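Reuse and Repair of Clothing in Draniva
Student project report

Group members: Kvido Vrabec, Jozefína Trnka, Emília Štěpánek
Supervisor: Jarmila Murín

1. Background

Our group wanted to find out what people in Draniva do with clothes they no longer wear. The town has one secondhand store, Plonel, on the street behind the bus station, and a clothing bank run by the Slanina parish. There used to be a tailor as well, but the shop closed before we started.

2. Method

We left 800 paper questionnaires at the library, the two schools and the health center. 600 came back filled in. Questions covered how often people buy clothes, whether they mend them, and where unwanted items go. We also interviewed Jozefína Ševčík, who manages Plonel, and went through the store's intake book for the spring. Kvido typed up the answers and Emília made the tables in the appendix.

The questionnaire had one mistake. Question 4 asked about "old clothes" without saying whether this included shoes. Some people wrote shoes in the margin and others left them out, so we did not use the question.

3. Results

Most people who answered give clothes to relatives first. The clothing bank was the second most common answer and the trash was third. Selling online was mentioned mainly by students. Very few people take clothes to be repaired, and several wrote that they would if there were still a tailor in town.

The intake book at Plonel lists 2,368 items for the spring. Tops and sweaters are the largest group, followed by children's clothes. Coats are accepted only from September. Ms. Ševčík told us that missing buttons and broken zippers are the main reasons items are turned away. Stains come after that.

Prices are set by type and not by brand. A plain top costs the same whether or not it has been worn much, and the price drops by half after a month on the rail.
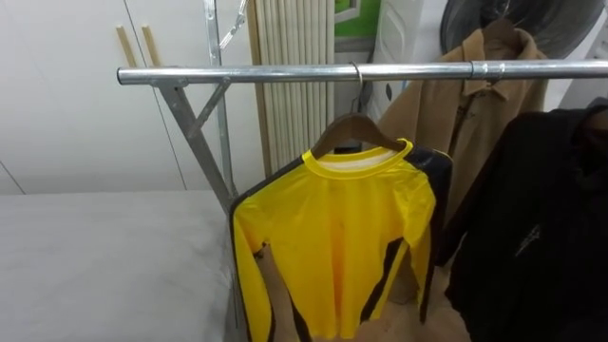

Figure 1. Yellow long-sleeved top on a wooden hanger.

4. Discussion

Our sample has too many students and too few people over retirement age. Leaving forms at the Arberg senior club would have helped, but it was closed for painting in June.

Small repairs would let the store accept more clothes. We suggest a monthly mending afternoon in the school sewing room, which already has machines. The school has not yet replied.

Appendix A: Questionnaire
Appendix B: Tables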